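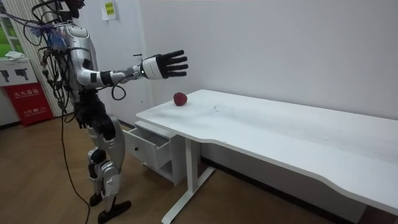
Ticket: scuffs on long white desk, curved front edge
Opened by: Ngan-ling Hsieh
Status: open

Love this desk — the curve in the front is such a nice touch! The gray marks on the top are driving me nuts, though. Tried so far: damp cloth, then dish soap, 2 passes. No change. 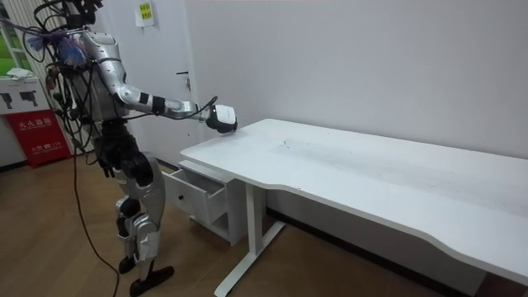

Update, Friday: went over one corner with a melamine sponge, very lightly, and almost all of the gray lifted there! So excited. Before I do the middle, is the sponge safe on a Clerau top, or will it go dull? Happy to wait 24 hours for an answer.

Related tickets
Casado shelf wobbles
Kania drawer sticks
Jidport lamp flickers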